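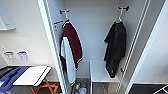
Stale frames, fresh timestamps

Posted in November, filed under: faults, Skumholm

Episode 1852 ended with the left arm leaning on the inside of a locker door and the software reporting that everything was fine. The arm's own joint torque limit stopped it. That limit is the last thing in the chain and I don't like finding out that it works.

The job is the locker task at Brestby. The robot takes a garment on a hanger from the folding table, reaches into the open locker, finds a free hook on the back wall and puts the hanger on it. Two hooks, one noticeably higher than the other, and the door panel standing open on the left. The maroon jersey goes on the left hook and the black garment on the right. The right hook is the more awkward of the two: it sits close to the rail, and whatever hangs from it comes down over the corner of the shelf. We had expected any trouble to come from there. It came from the left.

What happened

The arm had placed the jersey and was withdrawing. The policy takes the head camera picture and the joint positions and puts out a short run of target positions, which the Orkholm controller interpolates at 1000 Hz. On this run the head camera stopped delivering pictures during the withdrawal. The policy went on producing targets from the last picture it had, in which the gripper was still close to the hook. Its answer to that picture was a small move back and to the left. It gave the same answer again, and again, each time as an offset from the current joint positions. Small moves add up. The wrist met the door panel and kept going until the torque limit tripped and the brakes came on.

Damage was a scuff on the wrist cover and a hinge that needed tightening. No one was inside the marked area. Mitali Dissanayake was at the desk with the stop button beside her and had just started to reach for it. Her comment in the run sheet reads "arm looks bored, then isn't", which I have left in.

What should have happened

There is a watchdog in Skumholm for exactly this case. It compares the timestamp on the newest camera message with the current time, and if the gap goes over 300 ms it asks for a controlled stop. I wrote it, I tested it by pulling the camera cable out, and it stopped the arm every time. I would have told anyone who asked that a frozen camera was covered.

The first look at the log was not encouraging. Camera messages arrived at the normal rate for the whole episode, with timestamps that climbed as they should, and no gap anywhere near the limit. By the watchdog's measure the camera had never been healthier.

Then I compared the contents. From partway through the withdrawal, every message carried the same picture. I don't mean a similar one. The bytes were identical, sensor noise included, and a real sensor never produces that twice in a row.

This is easy to miss by eye. A locker with clothes hanging in it does not move much. If the arm happens to be mostly out of view, a frozen picture and a live one look alike on the monitor, and the person watching the monitor has no particular reason to be suspicious. Mitali was watching the arm itself, which is why she noticed before I would have.

Where the timestamps came from

Between the camera driver and everything else sits a relay. It takes the raw picture, scales it down and republishes it at a fixed rate so that the policy gets evenly spaced input. If no new picture has arrived when the next slot comes round, it sends the previous one. That behaviour was deliberate, and for a single dropped picture it is harmless.

The fault is that the relay put its own send time in the header. The capture time was thrown away. So the watchdog was measuring how recently the relay had sent something, and the relay always had something to send.

Why did the cable test pass? Pulling the cable makes the driver exit with an error, and the relay exits when the driver does. No relay, no messages, stop within 300 ms. In episode 1852 the driver did not exit. It hung waiting on a transfer that never completed, stayed alive as far as the process list was concerned, and the relay carried on filling slots. I had tested the one way of losing a camera that the rest of the system handled well without any help.

I went back through the version history. The relay had once copied the capture time across. The line was changed during the work on the Talukder gripper, when we had two clocks disagreeing and the logs would not line up. Stamping everything at the relay made the logs line up. The commit message says "fix timestamps". I made that commit.

Reproducing it

I did not want to call it solved on the strength of a log. With the arm powered down, I paused the driver process so that it stayed alive and sent nothing. The relay kept republishing and the watchdog kept quiet for as long as I cared to wait. With the driver resumed, pictures started again and no part of the system recorded that anything had been amiss.

What has changed

The relay now keeps the capture time in the header and puts the send time in a separate field. The log alignment problem that started all this has been dealt with properly, by syncing the two clocks.

The relay may repeat a picture once. After that it sends nothing, and the policy node holds position while it waits.

The watchdog checks capture time. It also compares a checksum of each picture with the one before, and asks for a stop after 4 identical in a row. Mitali argued for this on the grounds that a timestamp is a claim and the pixels are evidence. I argued it was redundant. It went in.

Targets are now clamped to a total distance from the position at the last new picture, so that a run of small offsets cannot walk the arm across the workspace. This one needed the most care. Set too tight, it stops the arm halfway through an ordinary reach to the right hook.

The paused driver test has joined the pulled cable test on the list we run before each session, at low speed, with the locker pushed well back.

What has not changed

I still don't know why the transfer hung. The camera shares a hub with the gripper, and I have moved it to a port of its own, but that is a guess and I have not seen the hang since, so I can't say whether the guess was a good one. The driver now has a timeout on the transfer, which turns a hang into an exit and gives us the failure we already handle.

The torque limit stays where it was. There was a suggestion to lower it, given that it was what saved the door. With a heavier coat on the hanger the shoulder gets close to the present value, and a limit that trips in normal use will be raised by someone in a hurry. That someone would probably be me.

I have also gone back over the earlier episodes with the checksum comparison. Several contain short freezes, all of them ending without contact. Two fell while the arm was waiting at the table and did nothing at all. The others have been marked and taken out of the training set until I can look at what the policy did during each one. The relay source, before and after, is in the usual place for anyone at Brestby who is running an older copy. Please update it before using the arms.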